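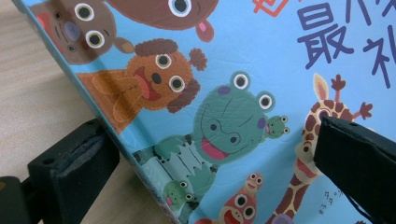 A picture book with a crowd of animals on the cover, frog in the middle.

The children's shelf in Flomadcombe holds 602 picture books. She knows because she spent most of January going through them, one at a time, at a wooden table by the window.

"People think it's reading all day," she says. "It's wiping. Wipe the cover, check the spine, flip through for crayon. Next one."

She runs the small lending room out of the old Betard store, no sign out front yet. Kids come after school, parents mostly Saturdays. She asked me not to use her name. Fine.

So, books. What goes out most? Animals. Always animals, she says, and the sillier the eyes the better. Trains second. Fairy tales hardly move, which suprised her.

"A blue cover with a big face on it, that's gone by lunch. I could put a cookbook inside." 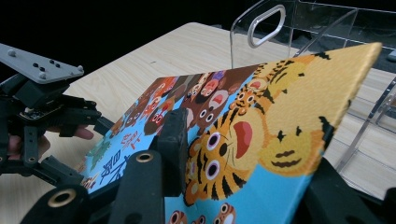 Square ones are a pain to shelve, she adds. They stick out past the rest and get knocked on the floor, then the corners go. She keeps them in low bins now, faces out, so a three year old can flip thru them like records. Took one weekend to switch over. Borrowing went up right away, she thinks, though she never wrote it down.

Money is tight. The Lahlou fund gave $1000 last year and 200 of that went on tape and book covers alone. The rest was shelving.

Does she throw any out? Long pause. "Chewed ones. If it's just the corner I tape it. If a page is gone I ask around, sombody usually has a copy." The reading room over in Jukivville swaps duplicates with her, a box at a time.

Her own favorite? Won't say. "Depends who's on my lap."

Open Tuesday to Saturday, closes at five. Bring back the tiger ones please, she says, there's a wait.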